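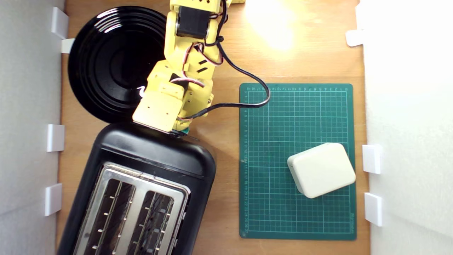 20 October 2022
Arm bench, toaster task. Fault log and general grumbling.

Short version for anyone skimming: the arm dropped out under load again, the wrist came down on the toaster, and the cause is a cable. It is the cable I wrote in July that I would get to. I have now got to it.

Long version.

The routine is the same one we have been running since Meltdale asked for it. Arm starts over the plate, travels across to the toaster, lowers, stops short of the rim, comes back up. No bread involved. Toaster unplugged at the wall, plug in the drawer, as per Olga's rule, which I used to think was fussy and no longer do. The plan was 100 cycles with no hands near the bench, then a look at the drift numbers, then lunch.

Cycles one through eight were dull. On cycle 9, at the bottom of the reach, the controller threw a bus timeout, lost the wrist joint, and did what it was told to do on a timeout, which is cut torque to everything. I set it up that way myself. Cutting torque is a fine safe state for an arm lying flat. For one hanging over a toaster it means the arm obeys gravity. It fell maybe the width of a thumb, hit the rim and sat there looking pleased.

Damage: a scuff on one gripper finger, nothing on the toaster that I can find. No one was near it. I was at the other desk with a coffee and heard the clack.

First theory (mine): supply sag. The wrist pulls hardest at full reach and the supply is the cheap one. I put the meter on it and ran the reach again, six times, and the voltage sat there like a rock. Theory dead in ten minutes, which is quicker than most of my theories.

Second theory (also mine): firmware. Reflashed the controller. Same timeout on the third try. I would like those forty minutes back.

Third theory (Olga's, offered from the doorway without coming in): "Is it the long black one?" It was the long black one.

The black cable leaves the arm about halfway along, goes out to the right in a big lazy loop over the table and the corner of the cutting mat, and comes back toward the gripper. The loop was meant to give slack. It does give slack. It also drags. When the arm swings toward the toaster the loop slides over the edge of the mat, catches for a moment, lets go, and the tug arrives at the wrist connector. Do that often enough and the connector backs out. With the arm powered down I could wiggle it with one finger and watch the continuity come and go. The thin wires clipped along the arm are all fine, so clipping things down works and I should do more of it.

I went back through the old logs, feeling sick about it. 295 retries on the wrist joint since the summer, nearly all of them in the lower half of the reach. The driver quietly retries and carries on, so none of it ever showed up on screen. The information was there the whole time, filed under "warnings", where I keep the things I don't read.

Fixes made today:

Replaced the wrist connector with a latching Fuchs one from the parts bin. It clicks. I clicked it several times more than necessary.

Added a strain relief where the black cable leaves the arm, so a tug stops at the bracket. Loop is still there for now and is still too long. Next job is to route it along the segments with the same small clips as the other wires, with a short service loop at each joint.

Retries are now counted and shown. More than three in a run and the arm backs off and parks.

Timeout no longer cuts torque straight away. Joints that still answer hold position, and the arm waits for a person. E-stop still kills everything, and that has to stay the case whatever anyone thinks of later. Esperanza, please check my logic here before you run it, I wrote it hungry. I'm not sure what happens if the shoulder is the joint that goes missing. I suspect the same clack with more enthusiasm.

Tested after the fixes: 100 cycles, zero retries. Then I grabbed the loop with a long plastic rod and pulled it, fairly rudely, during the reach. Still zero. Then I unplugged the wrist on purpose at the top of the move and the rest held. The wrist itself drooped, as it would.

Not tested: the shoulder case, and anything with the toaster plugged in. The second is staying untested. Olga has the plug drawer key now and looks happy about it.

Open items

– Shoulder dropout. Needs a prop under the arm and two people. Not a job for late in the day.
– Overnight run of 1000 cycles once the cable is rerouted, toaster swapped for a foam block.
– Check the twin of this arm over at Oltenberg. Same build, same loop, and I cut both cables from the same reel on the same afternoon. Esperanza is there next week.
– Clurnilance logger: find out why a retry counts as a warning and a missing config comment counts as an error.
– Find a better spot for the plate. The arm starts right over it, and if that drop had come at the other end of the move I'd be writing this with a dustpan.

Scuffed finger left on. It still grips, and I haven't printed the spare.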